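To: arano-users
Subject: Re: [arano-users] how many demos before it stops bumping into walls?

Hi all,

Glad somebody asked this, I've been meaning to write up what we did at Rurnunbridge over the spring. We collect everything in the simulator, bedroom and table in one go, and we log the driving about as well as the arm work. A few from the Bhuiyan set:

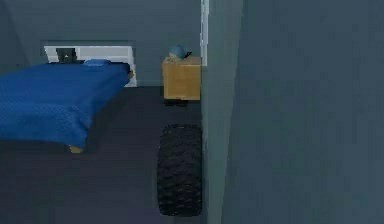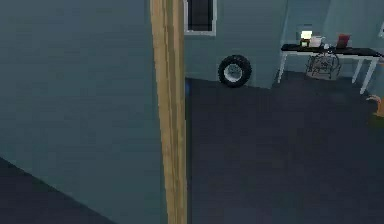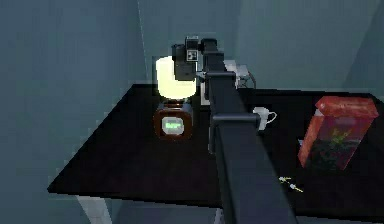 > We've got 96 demos, all starting right at the table, and it's fine
> until we start it anywhere else. Then it's hopeless. Do we just
> need more, or are we collecting the wrong thing? Also, does anyone
> bother keeping the bad runs?

Wrong thing, I'd say! We had exactly your trouble. Going up to 176 with the same starting spot did next to nothing, and then 20 new ones from awkward places (nose against a wall, halfway round a corner) made a huge difference. So I'd do those first and worry about the total later.

As for bad runs – keep them, but in a separate folder. I mixed ours in once and spent 2 evenings picking them out again by hand.

Does anyone know if the Jirnach exporter still drops the gripper channel when you pause a recording? Mine did in March and I haven't dared update.

Cheers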